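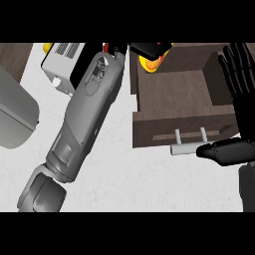

Monday, late evening

I paid for the night class today. It is the second level of bread baking, in the old school kitchen in Tindham, and it begins in June. I was afraid there would be no place for me, but the lady at the desk found my name quickly and wrote it with only one mistake.

After that I walked home along the canal and thought about my grandmother's rye bread. I have tried it 11 times since winter. The taste is near, but the crust is always too pale and too soft. Gerardo Cattaneo from downstairs thinks my oven is weak. He lent me his oven thermometer, and he was right - when the dial says 240, the thermometer says 215. So for all these months I was baking in an oven that told me lies.

Tonight I made two loaves. I left one in the tin and put the other directly on the hot stone. The one on the stone spread out like a hat, but its crust is dark and it makes the small cracking sound I remember from the kitchen in Bilyk, where we had to wait until morning before we could cut it. I was not so patient. I ate two slices with butter and salt, standing up.

My sister telephoned at nine. She has found Grandmother's notebook, the one she started in 2000, after her eyes became bad, so the letters are very big and there are few words on each page. For the rye it says only "flour, water, sour, and wait." No weights at all. My sister will send it to me next week with the blue bowl, if she can find a strong box.

I must feed the starter before I sleep. Also buy caraway, and give back the thermometer.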